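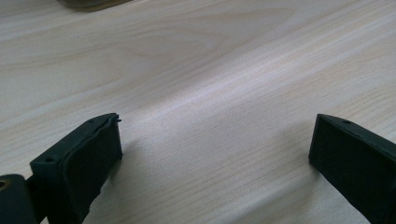 Which records are included in the Tudthorpe Parish Collection?

The collection holds baptisms, marriages and burials from the parish of Tudthorpe and three smaller chapels near it, with 2,273 register pages in total. Each page comes as a scan together with a typed transcript.

Tudthorpe Parish Collection – download edition
Published by Clareck

You can search by surname, by year or by the name of the farm or street. The search also finds different spellings of the same name, so a person looking for Kwiatkowski will get Kwiatkovski and Quiatkowski in the same list. Up to 200 results are shown on one page.

The transcripts keep the spelling of the clerk. Where a word could not be read, there is a question mark in square brackets. Please look also at the scan, as some burial entries have a note in the margin which is not in the transcript.

What you receive
Scans in PDF, one file for each register
Transcripts as a spreadsheet
Index of surnames
Tenodex file for import into your family tree program

The marriages of the chapels are not complete yet. They will be added in August, and buyers of the present edition get them without extra payment – use the same download link.

Last updated: Sun 2 June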